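Home | Topics | Bread & Baking | Log in
Search this site Go

Keeping braided rolls from going soft on top?
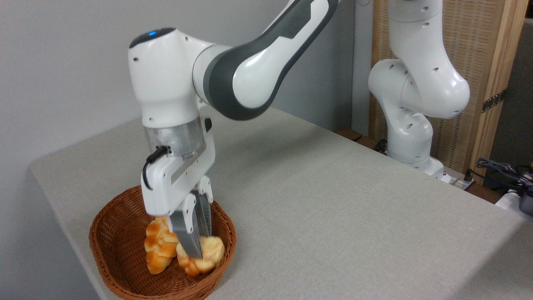 I bake every Friday and can't keep a good crust past bedtime. They come out great, then by morning the tops are sticky. I like serving them in a round wicker basket like this one – two braided rolls, tops still shiny – but should they stay in it overnight? No liner, no cover.
gwilliam_oven

rarnier70
Are you letting them cool all the way first? Mine need 2 hours on a rack. After that a paper bag, never plastic.

Serkden
just freeze them lol

crumbs8
The basket's fine for dinner, but they'll dry out in it overnight. I bag mine, then give them 10 minutes in a low oven at breakfast – so good!

Last updated: Friday, May 5, 2023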